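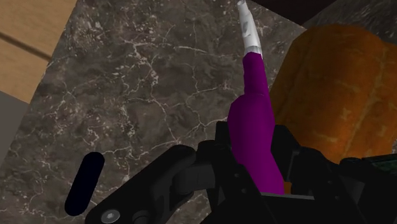
4. Preparing your poems for the Wurndale anthology

Please read this section before you open the submission form. It is for new members of the Valar writing circle, and for older members who used the paper form until now.

4.1 Setting up the page

1. Open a new document and choose a plain font. Do not use bold or coloured text.
2. Put one poem on each page. The title goes on the first line, without a full stop.
3. Leave one empty line between stanzas. If a stanza continues on the next page, write "no break" in the bottom margin.
4. Check that no poem is longer than 40 lines. The title and the dedication are not counted.

Note: Prose poems are welcome. Type them as one paragraph and let the lines turn by themselves - our typesetter, Kinga Balogh, will set the width.

4.2 Long lines

A line with more than 70 characters will not fit the printed page. You can choose where it turns:

1. Put the cursor at the place where you want the turn.
2. Press Enter, then begin the new line with 2 spaces.
3. Read the poem aloud once more. Sometimes the turn changes the rhythm, and you may prefer another word.

Caution: Do not use the Tab key for this. The form removes all tabs when you press Send, and a poem with a special shape can lose it completely.

4.3 Sending

1. Save the file with your surname and the first word of the title.
2. Upload it and wait for the green message.
3. Write down your reference number.

Corrections are possible until the end of July. After this date, please write to Encarnación Goicoechea and give the page and the line. Small corrections to punctuation she can still make - whole new stanzas she can not.

Valar Writing Circle, PO Box 3623, Wurndale | Contact the editors | Back to top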